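Play Kitchen Attendant, part-time
Ornon Children's Center, Otasholm

Ornon is hiring one attendant for the pretend-play room, 18 hours a week, through the end of August. Pay is 360 a week.

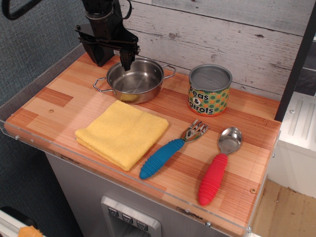
The attendant resets the play kitchens between groups and checks the small pieces for damage. Each counter gets a basic set. Ours has a pot with two handles, a folded yellow towel, a can of Peas & Carrots and children's utensils. Missing pieces are replaced from the Molefe closet and written in the log.

You must be able to kneel and lift 50 pounds. Experience with toddlers is helpful but not required. A background check is required before the first shift.
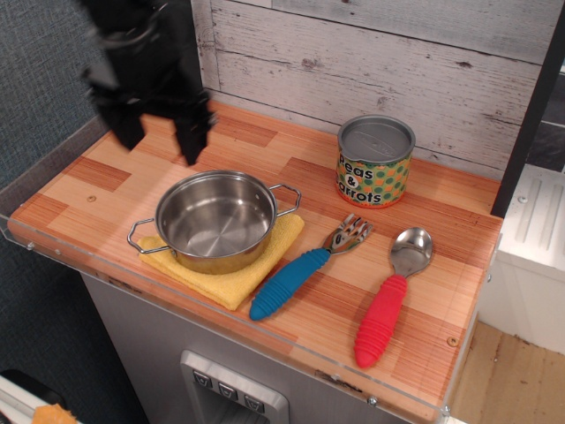 Play kitchen counter, with the pot on the folded towel.

Send a short letter and two references to Dumisani Fourie at the front desk. Questions about hours go to Thulani Rampersad. Posted 11 Feb 2024. Open until filled.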